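발표 메모: 당대표가 물러난 뒤의 지방의회
2018년 8월 22일 발표용, 발표 시간 30분

1. 시작
- 인사는 짧게. 자료집은 입구에 있다고 안내.
- 오늘 다루는 것은 오베트시(Ovent) 시의회 한 곳이다. 중앙 정치 이야기는 질문이 나올 때만 한다.
- 4월에 집권당 대표가 사임을 발표했다. 같은 주에 시의회 안에서 교섭단체 두 곳이 갈라졌다. 언론은 앞의 일만 크게 다뤘다.

2. 배경
- 오베트 시의회 의석은 33석. 과반은 17석.
- 선거 직후에는 여당이 단독으로 과반을 가졌다. 사임 발표 뒤 세 명이 탈당해 16석이 됐다.
- 탈당한 의원들은 무소속으로 남았다. 다른 당으로 옮기지 않은 점을 강조할 것. 청중이 자주 헷갈리는 부분이다.
- 시장은 같은 당 소속이지만 직선으로 뽑혔다. 의회 과반이 무너져도 자리는 그대로다.

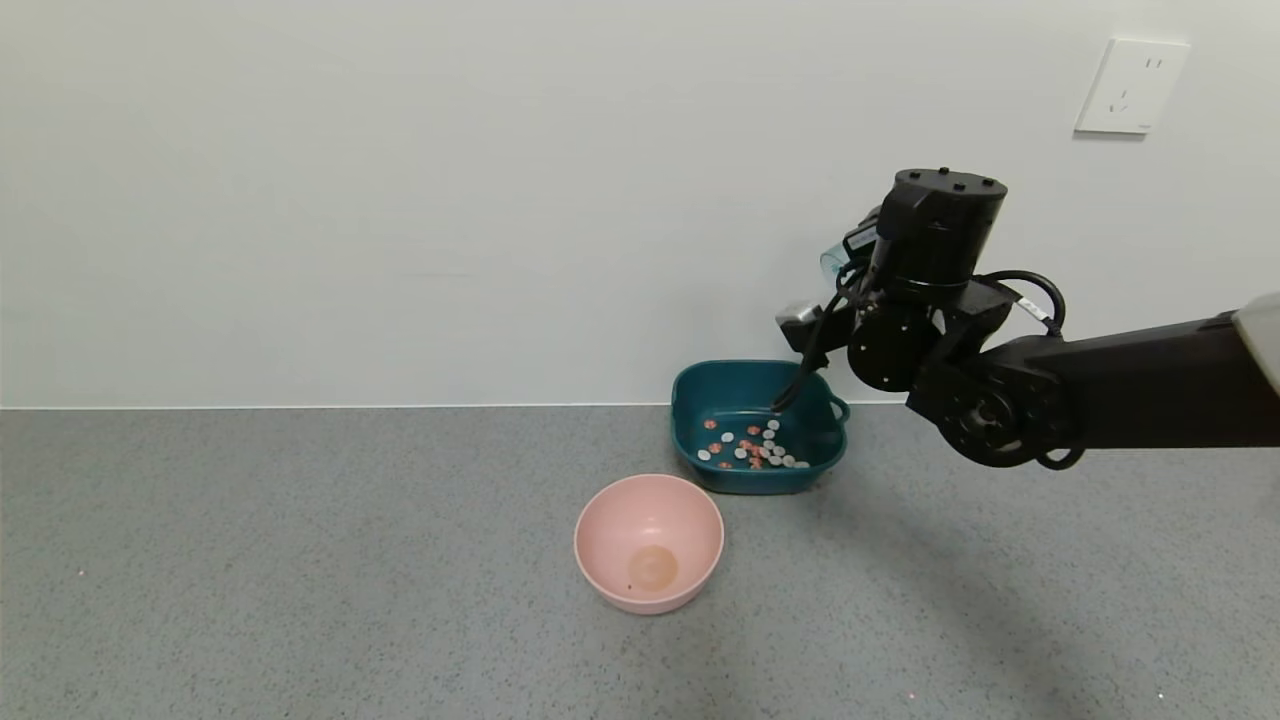 - 그래서 예산안 처리 방식이 달라졌다. 전에는 당내 회의에서 정리된 안이 본회의로 올라왔다. 지금은 상임위 단계에서 무소속 의원들과 먼저 협의한다.
- 미르켈 지구(Mirkel) 도로 예산이 첫 사례다. 원안은 상임위에서 한 번 부결됐고, 보도 정비 항목을 넣은 뒤 통과됐다.
- 이 부분에서 시간을 너무 쓰지 말 것. 지난번에 여기서 7분을 넘겼다.

3. 설문 결과
- 지구당 당원 200명에게 설문지를 보냈고 184명이 답했다.
- 물은 것은 세 가지. 대표 사임을 언제 알았는지, 후임 선출 방식을 아는지, 지방의회 표결에 영향이 있다고 보는지.
- 첫째 질문은 대부분 당일 뉴스로 알았다고 답했다. 당에서 보낸 안내문으로 처음 안 사람은 적었다.
- 둘째 질문에서 답이 갈렸다. 대의원 투표라고 답한 사람과 전 당원 투표라고 답한 사람이 비슷했다. 당규상으로는 대의원 투표가 맞다.
- 셋째 질문은 자유 기재가 많아 분류가 어려웠다. 표는 자료집 뒤쪽에 있다.
- 당원만 조사했으므로 일반 유권자에게 그대로 적용할 수 없다고 꼭 말할 것.

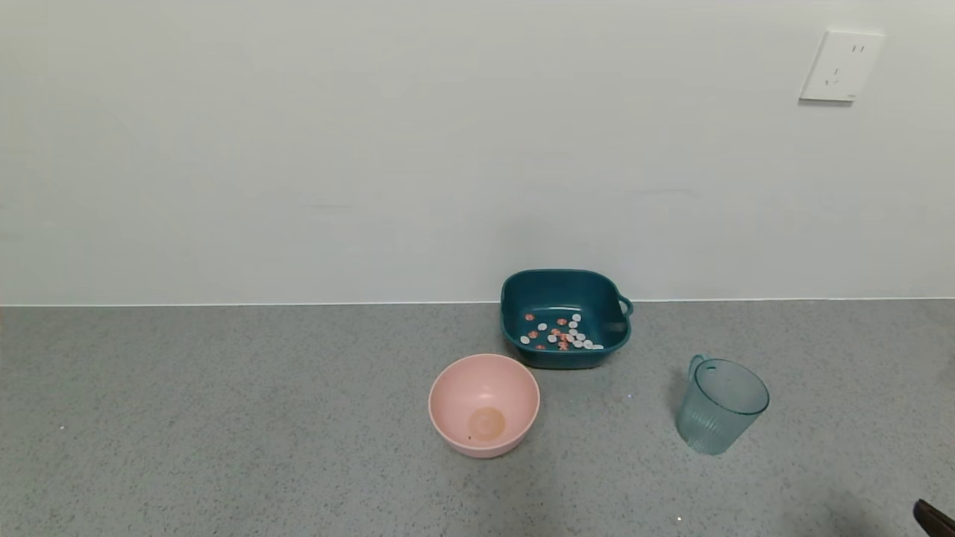
4. 후임 선출까지 남은 절차
- 후보 등록, 지역별 토론, 대의원대회 순서로 진행된다.
- 시도렌코 지구(Sydorenko)는 대의원 배정 문제로 이의를 제기한 상태다. 결과가 나오지 않았으니 전망은 말하지 않는다.
- 대표와 정부 수반 자리를 분리하자는 안도 있다. 찬성 쪽은 업무 부담을 들고, 반대 쪽은 책임이 흐려진다고 본다. 양쪽을 같은 분량으로 소개.

5. 마무리 및 질의응답
- 다음 정례회에서 볼 것은 두 가지. 추가경정예산과 의장단 재선출.
- 예상 질문: 무소속 의원들이 복당할 수 있는가? 당규상 탈당 후 1년이 지나야 신청할 수 있다.
- 예상 질문: 조기 선거 가능성은? 시의회에는 자진 해산 규정이 없다.
- 질문이 없으면 미르켈 도로 예산의 수정 전후 문안을 비교해서 보여 준다.

댓글 4개

Ondedness
메모까지 공개해 주셔서 고맙습니다. 자료집 파일도 올려 주실 수 있나요?

길건너
미르켈 사는데 보도 정비는 아직 시작도 안 했습니다. 통과된 것과 집행은 따로 봐야 합니다.

느린우체통
설문에 답한 당원입니다. 둘째 질문은 저도 틀렸네요. 안내문에 선출 방식이 한 줄도 없었습니다.

회의록읽기
탈당한 세 명이 표결 때마다 같이 움직이는지도 궁금합니다. 상임위 회의록만 봐서는 잘 모르겠어요.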